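2018-01-03 — dye bench, shrinkage and crocking, batch 702

Back after the break. Somebody left the fume hood sash up for the whole of it, so the first hour went to getting the room above sweater temperature. The water bath took its time as well. Bath reads 2 degrees high against the glass thermometer, same as before the holidays, and I have written that on the tape on the lid in bigger letters than last time.

Purpose, for whoever picks this up: Larard says the new reactive orange holds at a 40 C wash. Trurden wants to sell shirts in it. Our job is to stand between the two with a gray scale and be disliked by both.

Swatches cut from the knit roll, not from finished garments, 14 in all. Half had the Salazar fixative, half had the old one. Edges overlocked because the last lot curled into little cigars and I spent an afternoon measuring cigars. Bench marks in laundry pen, which is supposed to survive. It mostly does.

Wash 1: standard detergent, no brightener, steel balls in. Liquor came out the color of weak tea with the old fixative and nearly clear with Salazar. Encouraging, so naturally I don't trust it. Unfixed dye on the surface can all go in one wash and leave you with a very clean story and a pale shirt.

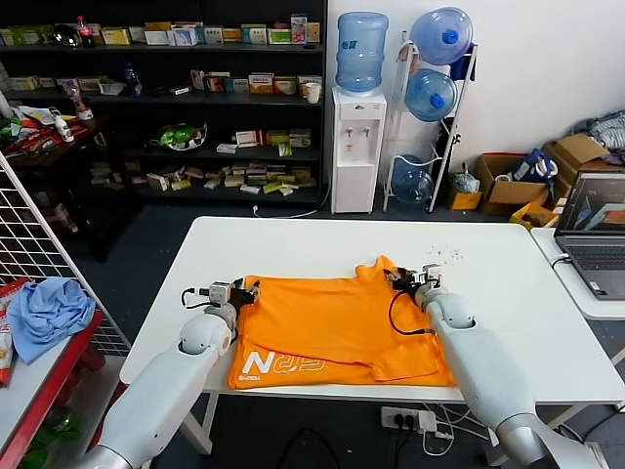 Orange tee on the white table, partly folded.

Wash 2: old fixative still bleeding. Salazar clear again. Multifiber strip shows staining on the cotton and the nylon with the old stuff, and a faint blush on the nylon with Salazar. I called it a 4, then a 4–5, then went for coffee and called it a 4. Somebody else should grade these under the light box without being told which is which. I have put them in envelopes A and B. Please don't hold the envelopes up to the window.

Dry crock is fine on both. Wet crock on the old fixative left an orange thumbprint you could have filed at a police station. The crockmeter peg also needs a new clip — the present one is a binder clip with its handles bent back, and it has been "temporary" for longer than I've worked in this room.

Shrinkage, so far: lengthwise more than widthwise, as you'd expect from a jersey that was stretched on its way to the roll. No numbers until they've been conditioned overnight. I know what the temptation is. Last year we measured straight from the dryer and sent Trurden a table that we then had to un-send.

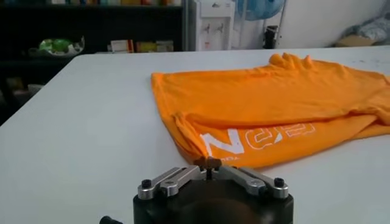 The pH strips in the second drawer are out of date. They still change color, with great confidence, and disagree with the meter by a full unit. Binned. The meter wants fresh buffer too, so order both together and save one trip through the Ivamlow ordering page, where I was logged out three times today while looking for blotting paper. Eventually found it under "Stationery, Other."

Things I got wrong today:

- Rinsed one Salazar swatch in warm tap water instead of cold. Marked it with a snip at the corner. Keep it out of the averages.
- Wrote "orange" in the shade column for every single row. Accurate, no use at all. Should be the recipe code.
- Put the steel balls back in the jar damp. Fished them out again and dried them one by one on a paper towel.
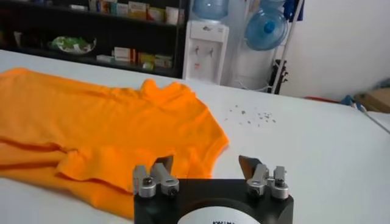
Still to settle is whether softener undoes any of this. The Salazar data sheet says it is compatible with "most" softeners, a word doing a lot of lifting. We have two kinds on the shelf, one cationic and one with a label that has dissolved. I'll use the cationic.

Lightfastness can't start until the lamp comes back from service, and they are saying February. They didn't say which part of February. If Trurden asks before then, the answer is wash and rub only, nothing about sunlight, and nobody is to say "should be fine" in an email.

Tomorrow:

- measure conditioned swatches, both directions, both fixatives
- repeat wet crock with new cloth (old box is nearly lint)
- softener run, fresh swatches
- recipe codes into the shade column

Swatches are on the mesh rack in the conditioning cabinet, old fixative on the upper shelf. Door sticks, so lift and push.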